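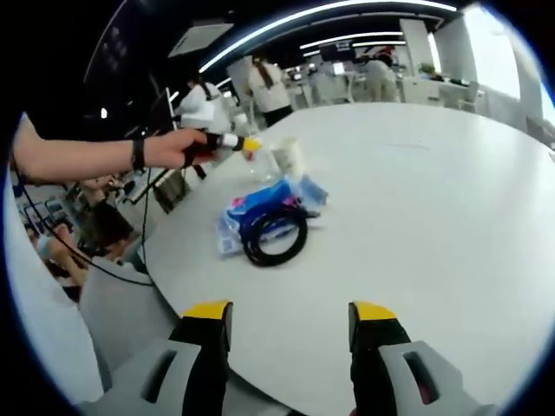
In September I must give Ayuba Kwofie a list of what we buy for next year, and I have changed it already many times. The first version was simple: two more hand-held grippers from Briker, 1,890 each, and nothing else. Then I started to add the small things. Spare finger tips are 70 a set, and one set does not last us long. Cables we always forget.

Forham offers a cheaper gripper for 387, but delivery takes 16 weeks and the fingers do not fit our mounts. I wrote to Trundcombe to ask for an adapter. They have not answered yet.

For now I keep one Briker gripper on the list and put the rest of the money into spare parts. Ayuba thinks this is too careful. I will ask him again after lunch.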